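4.2 Containers as a resting place for drinkware

In the interviews of the first phase, many participants told us that cups and tumblers are the objects which move the most during a working day, and which are put away the least. Plates go to the sink because they are dirty. Paper goes to a pile. A drinking vessel is different, because it is half in use for hours. It stands near the hand, it is pushed aside when a laptop or a folder needs the place, and at the end of the day it is often found in a position that its owner cannot explain. For this reason we decided to treat drinkware as its own group in the analysis, and we do not mix it with the tableware of section 4.1.

The material of this section comes from the shared tables of the Skaltdale building and from the arranging tasks that followed. In total 1320 placements were coded. A placement is, in our definition, one act of setting an object down and letting it go. When a person lifts a mug, drinks, and sets it down again on the same spot, we count a new placement, also if the position is the same. This choice makes the number of placements large, but it avoids a decision about how far an object must travel before it has "moved". Two coders worked separately and compared their sheets at the end of each week. Where they did not agree, the placement was discussed and, if necessary, removed.

Of all placements, 316 ended inside a container of some kind. We use the word container in a wide sense: trays with a rim, open baskets, shallow boxes and desk organizers are all included. Cupboards and drawers are excluded, because they must be opened and closed, and this changes the act of putting away very much. The remaining placements ended on the open surface of the table.

The first observation is that not every vessel is treated as equal. Tall and narrow vessels went into the containers more often than low and wide ones. Participants explained this with the fear of tipping. A tall tumbler on an open table can be knocked over by a sleeve, and the wall of a basket gives some support. A mug with a handle has a different problem. The handle needs extra width, and in a narrow basket it must be turned to lie along the long side, or it will push against the neighbor. Several participants turned the mug two or three times before they let it go — and some of them gave up and left it outside.

The second observation concerns the order. When a tumbler and a mug had to be arranged together, the tumbler was usually placed first and close to a short end of the basket. The mug stayed in the middle of the table during this time. Figure 3 gives an arrangement of this type, with the tumbler in the left end of a wire mesh basket and the mug on the open surface.

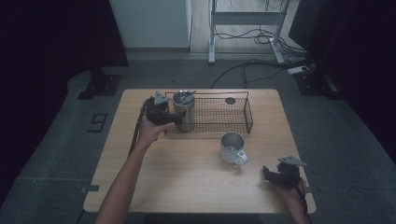

Figure 3. A metal tumbler in the left end of a black wire mesh basket near the far edge of the table; a metal mug with a white handle in the open center.

Arnar Damgaard, in a written comment to an earlier version of this section, objected that the end position says little about preference. In his view a person who stands at the near side of the table will choose the end which is on the side of the working hand, and the same person would choose the other end with the other hand. He also asked if the word "end" is justified at all when a basket is short, and proposed to speak of a corner position and a middle position instead.

We accept the first part of this objection. The side was not controlled in the coding sheet, and we make no claim about left or right in what follows. With the second part we agree only partly. In short containers the distinction is weak, and we did not use it there. In long baskets, where two or more vessels can stand in a row, the participants themselves spoke about "the end" and "the middle" without being asked. One said that a cup in the middle "takes the whole basket", although there was free space on both sides of it. We think this remark is important. An object at the end leaves one large free space, and an object in the middle leaves two small ones, and people seem to feel this difference before the second object is in the hand.

The third observation is about the container itself. Jirnell and Pradetti proposed that an open container on a table works as an invitation, and that its effect depends mainly on the height of the rim. A low rim is crossed easily and the object is put in and taken out many times. A high rim asks for a lift, and the object tends to stay. Our material supports the second half of this idea but not clearly the first. Of the 316 placements inside a container, 195 were final for the day, which means that the vessel was not taken out again before the evening check. Among these, baskets with a raised rim were well represented. For the low trays, however, the picture is mixed. Some trays were in constant use and some were never touched, and the height of the rim was the same.

A possible reason is the distance. On most tables the container stood near the far edge, because the near part was kept free for work. To reach it, the person must stretch the arm over the open surface. Thygesen describes this as the "second row" of a table, the zone which can be reached from the chair but not without effort. Drinkware in the first row is drinkware in use. When it goes to the second row, the owner has in most cases finished with it, or wants to believe so. The basket then does not only hold the vessel, it also marks that the vessel is done. In the interviews of March we found the same idea expressed in simple words: "If it is in the basket I don't have to think about it."

We should mention two limits. First, the weight of the vessels was not measured. A full tumbler and an empty one were coded in the same way, and it is probable that a full one is handled with more care. Second, small flat items such as lids and coasters were left out of the coding. They were often put behind or beside a container and not in it, and it would be useful to know if they follow the vessel they belong to or stay where they were first put down. This question is taken up again in section 4.4, together with the cutlery.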